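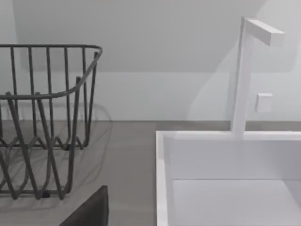
Dish rack and sink, rendered.

Switching the cats to wet food: notes after 30 days

Condale is nine and Butel is four. Both were on dry food only until August, when the vet, Dr. Rashti, looked at Condale's urine results and asked how much he drank. I didn't know. She suggested moving most of his calories to canned food and leaving the kibble as a small evening portion. Feeding two cats two different diets in one kitchen is more trouble than it is worth, so Butel was switched too.

The arithmetic is simple. Dry food is mostly solids, with a little moisture left from processing. Canned food is mostly water. A cat eating cans takes in a good share of its daily water at the bowl without visiting the fountain at all. The fountain level now drops more slowly, as expected.

Comparing labels takes one extra step. Protein on the can looks low next to protein on the bag, but both figures are given as fed. Subtract the moisture percentage from 100, divide the protein percentage by what remains, and multiply by 100. That gives protein on a dry matter basis, and the two can then be set side by side. Ash is often missing from the label. I emailed two makers for it and one replied.

Schedule: the first week was one quarter wet by calories, the second week half, the third week three quarters. Condale had soft stool on the second step, so I held him there four extra days. Butel had no trouble but left the pâté and ate only the kind with gravy. I mash the pâté with a spoonful of warm water now and he finishes it.

Portions are weighed on a kitchen scale. Opened cans go in the refrigerator with a lid and are used within two days. Uneaten food is picked up after 30 minutes.

Cost is the weak point. My spending for the period was $119, more than double the kibble bill. Larger cans would help a little – Shiyu Lei buys them by the case and has offered to split one.

Next weigh-in for both is in two weeks. I will post the numbers with the new urine results when I have them.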